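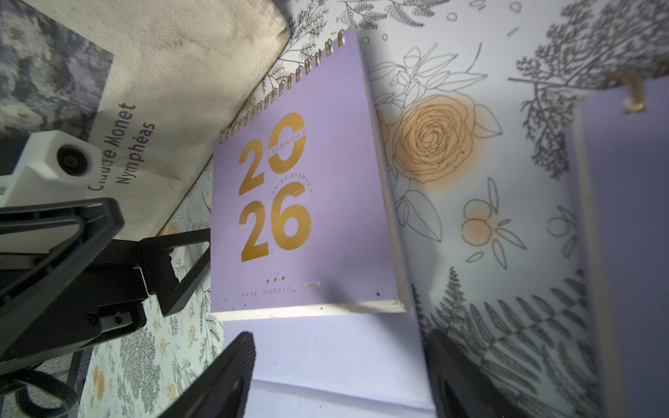
Chapter 7
Automation and the Redesign of Packing Work

7.1 Opening case: the gift line at Zudcombe

Ciltska packs stationery and small gifts for retailers. Its plant at Zudcombe handles desk calendars, notebooks, canvas bags and similar goods, most of them ordered in short runs and shipped between September and the end of December. Before automation, each packing bench was staffed by two people. One picked items from stock trays and checked the covers for marks. The other placed the items in the carton, closed it and applied the label.

The plant employed 145 people in packing at the seasonal peak. The first robot cells were installed on 17 benches. In each cell, two-finger grippers lift the item and place it at a fixed position, and a worker called a cell attendant supplies the trays, clears stoppages and inspects the packed set. One attendant covers two cells.

Desk calendars were chosen as the first product family. They have a regular outline, but they are harder to handle than a closed box. The page block is held to the stand only by the binding, so a grip taken on the stand alone lets the pages swing. A grip taken on the pages can mark the cover. Soft goods such as bags were left to manual packing in the first phase, and mixed sets therefore passed through both kinds of bench.

7.2 What changed in the job

Managers at Zudcombe described the project as the removal of one task, lifting and placing. A job study carried out after the first season by Ilham Santoso, an industrial engineer at the plant, recorded wider effects:

Inspection moved from the start of the sequence to the end. Packers had checked covers while picking them up, by touch as well as by eye. Attendants looked at finished sets and had to open them to see the back.

Walking increased. Attendants moved between two cells and the tray racks, where packers had stood at one bench.

Stoppages became the main source of time pressure. The study logged 217 stoppages in one month. Most were cleared in under a minute, but they did not arrive evenly, and two cells often stopped together.

Conversation between neighboring workers declined, and with it the informal training of new staff.

Pay grades were not revised until the second season. By then 19 attendants had asked to return to manual benches. Henryk Pawłowska, who represented the packing staff in the grading talks, argued that clearing a stopped cell was skilled work and should be graded with machine setting. The plant's first position was that attendants did less than packers, as they lifted less. The two sides were using different definitions of the job, a problem taken up in Section 7.4.

7.3 Terms used in this chapter

Task allocation: the division of work steps between people and machines.

Residual task: a step left to a person after the steps around it have been automated.

Attendance ratio: the number of machines assigned to one worker. At Zudcombe the ratio was 2.

Recovery: the actions that return a stopped machine to normal operation.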